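Teleop for laundry: leader arms or VR controllers?
Forum > Manipulation > Teaching and demonstrations

flelside_fan
Starting a new laundry task in July and I get to pick the input device, a privilege I intend to regret. Option A is the pair of Belex leader arms we already own. Option B is VR controllers, which the younger half of the lab wants for reasons they call ergonomic. Task is basket to washer, close the door, done. Anyone done both?

gasket_case
Did 35 demos with each before anyone let me stop. Leader arms, no contest. You feel the joint limits in your own wrists, so you quit asking the robot to do things an elbow can't. With VR I kept reaching happily into the drum while the real arm sat there thinking about its life choices.

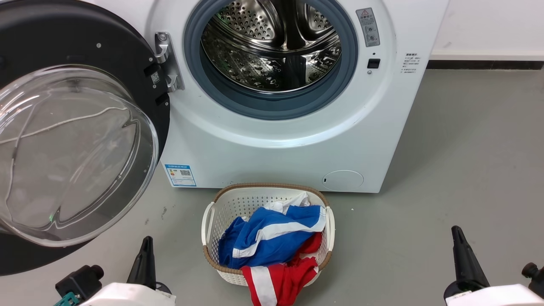 My advice is to worry less about the device and more about where you park the basket. Everyone shoves it right up against the washer because the move is shorter. Then you have a striped garment hanging over the front rim, a grip on either side, and the open door sitting out to the left waiting for the left arm to swing up into it. Go in with the right, keep the left low until the cloth is clear of the basket, and do it the same way every time. If half your demos go left and half go right, the policy will split the difference and punch the gasket.

Damau
Disagree on doing it the same way every time. We trained on beautifully consistent demos and got a robot that was brilliant as long as the basket never moved 2 inches. Move it around. Make a mess. Include recoveries.

gasket_case
Move the basket, sure. Don't move the strategy. Those are different kinds of mess.

Damau
Fine, but I'm keeping the recoveries. Dropped socks are a lifestyle.

colombo_drift
VR person here, hello, please lower the pitchforks. Leader arms are great until hour three, when your shoulders file a complaint. I've logged nearly 4000 episodes on controllers and can still lift a coffee. Set the scaling to 1:1, turn off the smoothing, and the reaching problem mostly goes away.

flelside_fan
How do you handle the door? Ours springs back a bit and I keep losing it halfway.

colombo_drift
Push with the side of the finger – don't pinch. And record the door as its own task. We cut ours into 13 short clips per session and threw out any where the operator hesitated. The robot learns the hesitating too, and it does it with such feeling.

gasket_case
Seconding the separate door task. Still wrong about VR.

flelside_fan
Going with the leader arms for now, basket pulled back a hand's width, door on its own. Will report back once I can raise my arms to type.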